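Ededside Robotics Club > Build nights > Team Erska, cabinet task

moss_and_bolts
Fri 21 June
The task for the Hono cup is putting folders away in a cabinet. A job my own household has been avoiding for years. We get 11 minutes on the day and 3 folders. Wrist view from tonight:

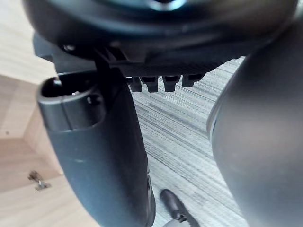 torquewench
Why are you still bothering with the wrist view? Half of it is gripper. Our lot switched it off in June and did everything from the head.

moss_and_bolts
Your lot also posted a folder down behind the cabinet, if I remember the last meeting.

torquewench
Once.

pale_gantry
I'd keep both. Head for finding the shelf, wrist for the last bit when the arm blocks everything. The rules don't charge you per camera.

moss_and_bolts
That's where we've landed too. The left arm does the carrying and the right stays near the door. The blue folder board is the awkward one — plastic film all over it, shiny highlights, and our edge finder loves a highlight more than it loves an edge. Head view:

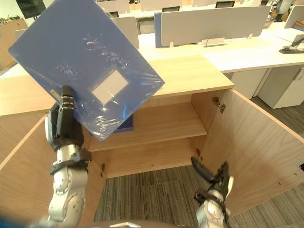
Engebretsen
Too steep for my taste. Get it upright before you go anywhere near the shelf, or you'll spend your whole slot arguing with the doorway.

torquewench
Disagree. Turn it on the way in. Stopping to straighten up cost us 25 seconds a go.

Engebretsen
And how many went in?

torquewench
I don't see how that's relevant.

moss_and_bolts
Will try both ways on the next build night and post the times. Can whoever has the spare gripper pads bring them back please, no questions asked.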